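Second Pair of Grippers Is Up and Running at the Urell Workshop
02/12/2023

Good news from the Urell bench, folks: the second set of hand-held grippers is finished and we've been folding laundry with it all week!

If you missed the April post, a few of us at the shared workshop have been building our own folding rig, which goes by the name Nutatero (I was outvoted on the name, and I've made my peace with it). The arms are still a long way off. For now we do everything by hand with grippers you hold like a big pair of tongs, each one recording how it moves, and the plan is for the arms to learn from those recordings once we have enough of them. As of last night we have 2996 clips saved, and I'd guess 49 of those are me dropping a sock.

The new pair took longer than I'd hoped. The first jaws we printed flexed so much that they'd slide right off anything thinner than a bath towel, so we went back and forth on the tips until we had something that would grab a single layer of cotton without chewing it up. The Bang motors we started with also had to go. They were fine on the bench and noisy as anything once you put a load on them, and we swapped them out for plain springs and a trigger. Cheaper too! The whole second pair came in at about $59 in parts, not counting the spool of filament I ruined by leaving it next to the sink.

T-shirts are what we're working on now, and they're way harder than towels. A towel is a rectangle and it stays a rectangle. A shirt has sleeves, and the sleeves want to go wherever they like, and if you pinch one too close to the shoulder the whole body comes along for the ride. 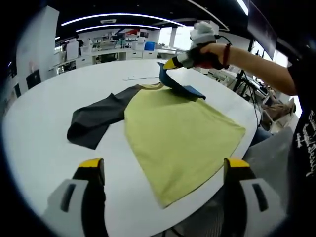 We've settled on sleeves first, then the sides, then the bottom up to the collar. I was pushing for folding the whole thing in half down the middle to start with, the way my mother does it, but it's a pain with grippers and I gave up after one evening. Raglans are my favorite for practice, with the sleeves a different color from the body, so you can tell at a glance which bit you've got hold of when you play the clip back.

Next up is the Cullik board, which should let both pairs record on the same clock. Right now we line up the clips by hand, and it eats a good chunk of every session. It's on order and I'll post when it's wired in. We've got 3 spare trigger springs in the drawer under the printer if yours goes soft, and please bring old shirts if you have any, the bigger the better. Long sleeves are welcome too, though I'm a little scared of them.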